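古い文庫と単行本の手入れメモ(超古代・宇宙もの中心)

うちの棚の大半は、七〇年代から八〇年代に出た超古代文明、UFO、失われた大陸のたぐいの本です。当時は新書判や文庫で大量に刷られたので、紙も糊もあまりよくありません。同じような本を持っている方に向けて、家でやっている手入れを項目ごとに書いておきます。稀覯本や和本、革装の本には当てはまりません。値段のつく本は専門の修復業者に相談してください。

買ってきた日にすること

古本市や通販で届いた本は、すぐに棚に入れない。まず玄関か廊下の明るいところで、表紙、背、天、地、小口の順に見ていく。次に真ん中あたりを開き、ノドに虫の殻や粉がたまっていないか見る。小さい穴が続いていたら虫食い。穴のまわりに新しい粉が出ているときは、まだ中にいると考えてよい。

異常がなくても、ジッパー付きの袋に入れて棚から離れた場所に7日置く。その間に袋の底に粉や虫が落ちていなければ、棚に移す。虫がいた場合は袋のまま冷凍庫に入れる方法もあるが、取り出したあと袋の外側に水滴がつくので、室温に戻りきるまで袋を開けないこと。中途半端に開けると本が湿る。家庭の冷凍庫は温度が安定しないため、確実とは言えない。大事な本なら燻蒸をやっている業者に頼む。

値札シールが貼ってあることも多い。はがすのは袋から出したあとでよい。

値札シールのはがし方

カバーがつるつるしたPP加工なら、ドライヤーの弱い温風を少し離して当て、角を爪で起こしてゆっくり引く。引く方向はカバーの面に沿わせる。上に向かって引き上げると印刷ごと持っていかれる。

残った糊は、練り消しで押さえて取るのがいちばん安全。Akdenの練り消しを使っているが、色のついていないものなら何でもよい。シールはがし液はPP加工の面にかぎって、綿棒の先に少しだけ。裏面や縁に回ると染みになって戻らない。

加工のない紙のカバー、それから帯には液を使わない。糊がべたつくときは薄い和紙をのせてふさいでおく。見た目は悪いが隣の本にくっつかない。

なお、昔の書店の値札や貸本屋の印は、残しておいたほうがおもしろい場合もある。うちでははがさないことにしている。

ほこりを取る

天にたまったほこりは、本をしっかり閉じて持ち、背のほうから小口のほうへ刷毛で払う。逆向きに払うと、ほこりが背と本文のすき間に入る。刷毛は化粧用の大きいものか、製図用の羽根ぼうき。使い古しの歯ブラシは硬すぎて、文庫のざらざらした天を傷める。

掃除機を使うなら、ノズルの先にストッキングをかぶせて輪ゴムで留め、いちばん弱くする。破れかけたカバーの近くでは使わない。

払ったあと、まだ黒ずんでいるところは乾いたメラミンスポンジでこすりたくなるが、あれは細かいやすりなので紙が毛羽立つ。カバーの光沢も落ちる。小口の手あか程度なら、粉にした消しゴムをのせて指の腹で軽く回し、刷毛で落とす。きれいになりきらなくてもそこでやめる。

線引きと書き込み

この分野の本は前の持ち主の書き込みがやたらと多い。ピラミッドの寸法のところに検算があったり、余白いっぱいに反論が書いてあったりする。読んでおもしろいものは残す。

鉛筆の線を消すときは、ページを手でしっかり押さえ、ノドから外へ一方向に動かす。往復させると紙にしわが寄る。黄ばんだ紙は消しゴムを当てたところだけ白く抜けることがあるので、目立たないページで試してから。うちにある地上絵の本は101ページだけ妙に白い。試さずにやった跡である。

ボールペンと蛍光ペンは消えない。漂白剤や除光液の話をネットで見かけるが、インクが広がるうえに紙が弱る。あきらめて読む。

においを抜く

たばこ、押し入れ、灯油のにおいは、時間をかければかなり薄くなる。

用意するものは、ふたの閉まる衣装ケース、重曹か備長炭、網か台。重曹は浅い皿に広げてケースの底に置き、上に網を渡して、本を少し開いた状態で立てる。重曹が本に触れないようにする。ふたを閉めて18日置いたら、一度かいでみる。途中で皿の重曹を入れ替えると効きがよい。

新聞紙をページにはさむ方法は、インクが移るのでやらない。コピー用紙か、印刷のない薄い包装紙ならよい。はさみすぎると背が割れるので、数十ページおきにとどめる。

消臭スプレーは布用のもので、紙に吹くと波打つ。香りつきのものはたばこのにおいと混ざって、もっとひどくなる。アロマの紙片を一緒に入れておいたこともあるが、しばらくはどの本を開いてもラベンダーだった。

かびくさいときは、まず本当にかびがあるかを見る。白や灰色の粉っぽい点があればかび。においだけなら上のやり方で足りる。

かびが出た本

ほかの本から離す。作業は晴れて乾いた日に、ベランダか窓を開けた部屋で、マスクと手袋をして行う。エアコンの風が当たる部屋ではやらない。

乾いた状態で刷毛か柔らかい紙で払い取り、使った紙はすぐ袋に入れて口をしばる。そのあと消毒用エタノールをペーパーに少しとって、PP加工のカバーや硬い表紙だけを軽くふく。本文の紙に直接つけるのはすすめない。印刷がにじむことがあるし、古い着色小口は色が流れる。火の気のないところで行うこと。

ふいた後は日陰で風を通す。直射日光に当てるとかびは減っても、紙が急に乾いて反る。

本文の奥まで広がっているときは手放すほうがよい。代わりがいくらでもある本なら、残りの棚を守るほうを優先する。

水をこぼしたとき

こぼしたらまず、乾いたタオルで外側を押さえる。こすらない。次に、ぬれたページのあいだにキッチンペーパーをはさみ、軽い重しをのせる。ペーパーは湿ったら替える。最初の一時間はこまめに、あとは朝と夜に替えればよい。

全体がぬれてしまい、すぐに手がつけられないときは、ビニール袋に入れて冷凍庫へ。波打ちとかびが進むのを止められる。グラビアのつるつるした口絵は、ぬれたまま乾くとページ同士が貼りついてはがれなくなる。遺跡の写真を売りにした本はたいてい巻頭に口絵があるので、そこだけは先に一枚ずつ紙をはさんでおく。

乾かすときは扇を開くように立て、扇風機の風を直接当てずに部屋の空気を動かす。触って冷たい感じがなくなったら、板ではさんで重しをし、数日そのまま。元どおり平らにはならない。

コーヒーや紅茶の染みは抜けない。砂糖入りは虫が来るので、固くしぼった布で表面だけでもふいておく。

背の割れとページの外れ

古い無線とじの文庫は、開いたとたんにぱりっと音がして背が割れる。特に厚いものが危ない。うちでいちばん厚いのはSkarkanoの事典で552ページあり、買って最初に開いたときに「ム」の項目のところで割れた。

読む前に慣らしておくと割れにくい。本を立てて背を机につけ、前の数ページと後ろの数ページを交互に、軽く押し開いていく。最後に真ん中を開く。冬の寒い部屋では糊が硬くなっているので、しばらく暖かい部屋に置いてから。

外れてしまったページは次のように戻す。

一、外れたページのノド側についている古い糊のかたまりを、竹串の先で取る。
二、製本用の糊か、木工用ではない中性の酢酸ビニル系の糊を、竹串で細く塗る。幅は竹串の太さより広くしない。
三、ページをノドにまっすぐ差し込み、天と地をそろえる。前後のページとのあいだにクッキングシートをはさむ。
四、本を閉じて重しをのせ、一晩置く。

まとめて外れた場合は、外れた束をそろえてから背側に糊を塗り、表紙の内側に戻す。一枚ずつ貼るより丈夫になる。

セロハンテープは使わない。数年で茶色くなり、粘着だけが残って隣のページまで染みる。すでに貼ってある古いテープは、浮いているところだけ取って、張りついている部分はそのままにしておく。無理にはがすと文字がついてくる。

メンディングテープは黄ばみにくいが、これも粘着剤が残る。読むだけの本なら使ってもよい。破れたページには、薄い和紙をちぎってでんぷん糊で貼るのがきれい。はさみで切ると縁の線が目立つので、水をつけた筆で線を引いてから手でちぎる。

カバーと帯

カバーの折り返しが弱っているときは、内側から和紙の帯を当てて補強する。表からは見えない。

帯は、カバーと一緒に透明カバーをかけてしまうのがいちばん傷まない。OPPの透明カバーは安いが、静電気でほこりを吸うのと、数年すると縮んで本が反るのとで、入れ替えが必要になる。グラシン紙は破れやすいかわりに湿気がこもらない。長くしまう本はグラシン紙、よく読む本は透明カバーと分けている。

この時代の帯は宣伝文句がにぎやかで、「全人類に衝撃」などと書いてある。色あせやすい蛍光の赤や黄が使われているので、日の当たる棚に置くなら帯だけ外して別にしまう。その場合、書名を書いた中性紙の封筒に入れる。どの本の帯か、外して半年もするとわからなくなる。似たような文句ばかりなので。

グラシン紙のかけ方は次のとおり。

一、紙を本の高さより少し大きめに切る。左右は折り返し分を長くとる。
二、つるつるした面を外にして置き、背の位置を決める。
三、天と地の余りを内側に折る。定規を当てて、骨べらで筋をつけてから折ると曲がらない。
四、表紙を差し込み、折り返しをはさむ。テープは使わない。

骨べらがなければ、インクの出なくなったボールペンか、スプーンの柄でもよい。

棚への入れ方

きつく詰めない。指を入れて隣の本が少し動くくらいがよい。取り出すときは天に指をかけず、両隣の本を少し奥へ押して、出てきた背の真ん中をつかむ。古い文庫は天に指をかけると背の上が裂ける。

すき間が空いたところはブックエンドで止める。斜めに寄りかかったままにしておくと、一夏で癖がつく。文庫の横に大判の写真集を並べると、大判のほうの表紙が反ってくるので、高さの近いもの同士でまとめる。

うちの棚はGounderの奥行きの浅いもので、文庫なら一列、新書も一列でちょうどよい。深い棚に前後二列で入れると、奥の列がほこりとかびの巣になる。どうしても二列にするなら、奥の列を台で持ち上げて背表紙が見えるようにし、季節の変わり目に前後を入れ替える。

棚の背板と壁のあいだは少し空ける。外に面した壁につける場合はとくに。床に近い段には、古くて大事なものを置かない。

並べ方は好みでよいが、分野で分けるとそのうち破綻する。ムー大陸の本にも宇宙人が出てくるし、宇宙人の本の後半がまるごとナスカだったりする。今は出版社別、同じ出版社のなかでは判型別に並べていて、これがいちばん棚のおさまりがよい。

湿度と光

本の部屋の湿度は、梅雨のあいだは除湿機、冬は加湿器を離れたところに置いて調整する。湿度計は棚の中段、本と本のあいだに置く。部屋の壁にかけたものとはずいぶん違う数字が出る。

押し入れの乾燥剤は、水のたまるタイプを本の近くに置かない。倒れたときの液は乾かず、紙がべたついたままになる。シリカゲルの小袋か、繰り返し使えるマットのほうがよい。

日焼けは戻らない。背の赤い字から先に消えていき、黒と青が残る。窓のない壁側に棚を置くのが第一で、無理なら棚の前に布を下げる。布は木綿でよい。レースでは足りない。

六月と九月には、晴れの続いた日を選んで風を通す。全部出す必要はない。段を決めて、ぱらぱらとめくって戻すだけでも違う。

箱にしまうとき

棚からあふれた本は箱に入れる。段ボールは湿気を吸い、虫も好むので、長く置くなら中性紙の箱かプラスチックのケースにする。うちではStutodikの書類箱を使っている。文庫を立てて入れると高さがちょうど合う。

箱には背を上にして立てるか、平らに積む。背を下にして立てると、本文の重みで表紙から外れてくる。詰め終わったらすき間に丸めた薄紙を入れて、動かないようにする。

ふたの裏に中身の書名を書いた紙を貼る。外側にも短く。「宇宙」だけでは、あとで開けるときに役に立たない。うちには「宇宙」と書いた箱がいくつもある。

大きな箱にいっぱいまで詰めない。持ち上がらなくなる。みかん箱の半分くらいの大きさにとどめておくと、自分でも動かせる。

作業をする台

手入れはなるべく平らで広い台の上でやる。膝の上や布団の上では、ページをそろえたつもりでもずれる。

台の色は明るいほうが、紙の粉や虫の殻、落ちた糊の粒が見つけやすい。木の台なら、糊を使うときだけクッキングシートを敷く。新聞紙はここでも使わない。表面がざらついた台では、カバーの裏がすれるので白い紙を一枚広げておく。

照明は横から低く当てると、へこみや波打ちがよくわかる。上からの明かりだけでは、消しゴムのかすも見落とす。飲みものは別の机に置く。

台をふくときは固くしぼった布で、そのあと必ず乾ぶき。ふいてすぐには本をのせない。

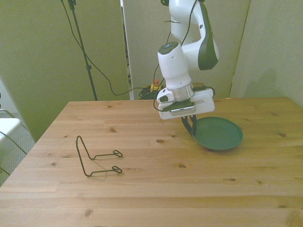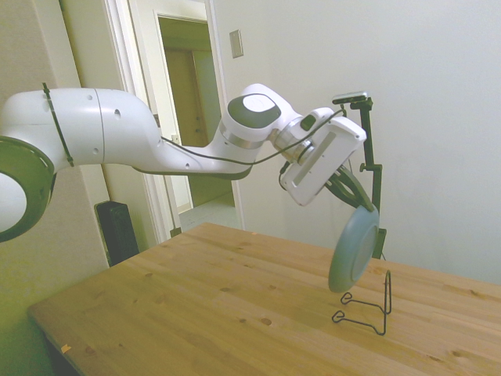
手放すとき

同じ本が二冊になったり、読まないとわかったりした本は早めに出す。状態が悪くなってからでは引き取り手がない。

古書店に持っていく前に、ほこりだけ払っておく。糊で直したところがある本は、正直に言う。この分野に強い店でないと一冊いくらの均一扱いになるので、専門の棚を持っている店を先にあたるとよい。帯と月報、はさみ込みのチラシや読者カードは、そろっているほうが喜ばれる。

かびた本と、虫のいた本は出さない。自治体の古紙回収でも、かびたものは可燃ごみに分ける地域があるので確認する。

人に貸すときは、戻ってこなくても困らないほうを貸す。

道具の置き場所

刷毛、竹串、骨べら、練り消し、グラシン紙の残りは、ひとつの浅い引き出しにまとめてある。糊は立てて、ふたの口をふいてからしまう。固まりかけた糊は水でのばさずに捨てる。

本用の刷毛にはひもを結んで、ほかの掃除に使わないようにしておく。洗うときはぬるま湯と石けんで、毛先を下にしてつるして乾かす。

練り消しは黒くなったら、よくこねて汚れを中に入れればまだ使える。こねても灰色の跡がつくようになったら替えどき。ふたつきの缶に入れておかないと、引き出しのほこりを全部拾ってしまう。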